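Edton compares wrist cameras on Velside gripper

Edton has begun a side-by-side trial of two wrist cameras on its Velside parallel gripper, using furnished kitchen counters as the work area. Knives on a wooden board and a bag of sea salt crisps are among the items in view. 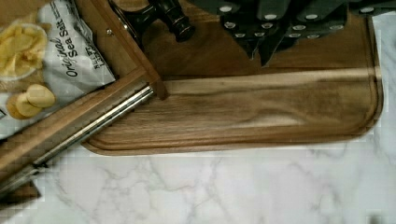 Photo: Edton

Each camera will log 1723 grasp attempts at 32 frames per second, with the same Endeck controller throughout.

"Marble-patterned worktops and steel reflect light differently," said Declan Sedgwick, test lead at Edton. "We want both in the data - at close range."

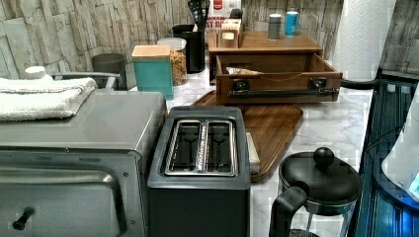 Results are due in August.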